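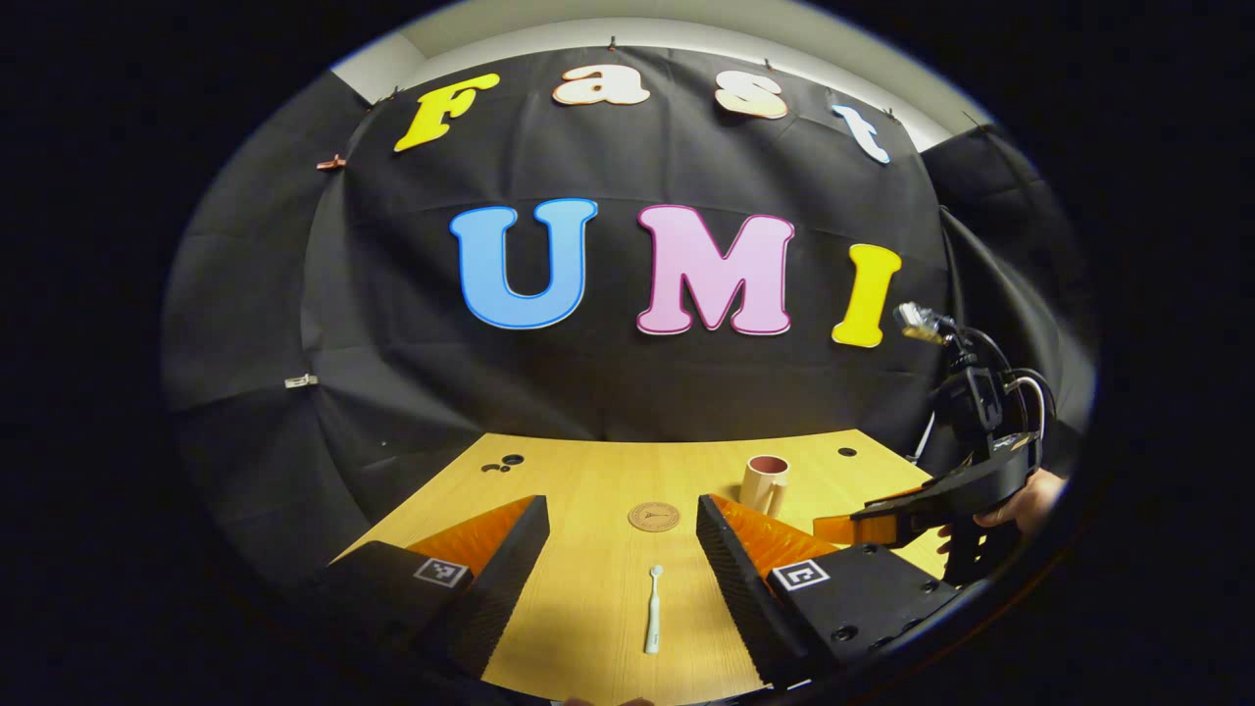 Dulce Medrano has argued that the hoax died when the correction came out, and that anyone who doubts this should look at the dates. We looked at the dates. They show that sharing fell after Brillemden posted its fact check. They also show that sharing was already falling the day before, and that is a problem for her reading.

Figure 1. Cut-out letters on a black fabric backdrop, "Fast" in the upper row and "UMI" in the lower.

4.2 Did the correction do anything?

The story itself is simple. In December a page called Norosska ran an item saying that the town of Lumano would go without daylight for three days, and that schools had been told to close. The page carried a satire notice at the very bottom, in small gray type. Readers who met the story on Mengal saw the headline and the first two lines, and the notice did not travel with them. Whether those readers believed it is a separate question, and most of the earlier work on this case treats it as settled when it isn't.

Our set has 463 public posts that linked to the item or pasted its text. We read all of them. Robles and Tovar, working from an earlier pull of the same posts, coded a post as "believing" if it repeated the claim without a joke or a question mark. We tried their rule and could not live with it. A post that says only "stock up on candles" counts as belief under the rule, and so does a post from a man who had made the same joke about three other stories that week. People share odd things with a straight face. A coder who doesn't know the person has no good way to tell.

We therefore used a narrower test and counted a post as believing only if the writer said they had done something because of it, or asked others to. That left 39 posts. The number is low, and we expect to be told it is too low. It probably misses people who were worried and kept quiet about what they did. Still, we would take a small group we can defend over a large one built on tone.

The fact check appeared on the fourth day. Medrano's case rests on the drop between days four and five, which is steep. But the drop between days two and three is nearly as steep, and no correction existed then. Most stories of this kind fade within a week if they are left alone. To say that the fact check ended this one, we would need to know how fast it would have faded anyway, and there is no second Lumano to compare it with.

A better sign might be people linking to the correction. Only 21 posts did so, nearly all of them from accounts that had never shared the hoax. Among the believing posts, two had replies pointing to Brillemden. One writer deleted the post. The other wrote back that Brillemden was "in on it." We draw nothing from two cases – we mention them because the deleted post has been cited in talks as proof that checking works.

Huerta has suggested a different route, in which the fact check reaches a local reporter, the reporter writes it up, and readers hear the truth without ever seeing the source. This is possible. It would leave no trace in our data, and that makes it hard to argue against and just as hard to credit. We asked the editors of the two Lumano papers whether they had used the Brillemden page. One said no. The other could not remember, and the article in question names no source.

There is also the matter of what "reach" means. Brillemden's own summary, dated May 20, 2022, gives a figure for people "reached" by the correction that is larger than our full set of posts by several orders. The summary does not say how it was worked out. We wrote twice and got a polite reply with no method in it. Until one is published, we see no reason to use the figure, and we have left it out of the tables.

None of this shows that the correction failed. A few readers may have been calmed by it, and the page is still the first thing a search brings up, so it may help if the story comes back. Hoaxes about darkness do come back – the text shared in Lumano matches, with the place name changed, an item that was going around more than 16 months earlier. The earlier version had no fact check at all. As far as we can tell from the posts that are left, it lasted six days, one day longer than the version that was corrected.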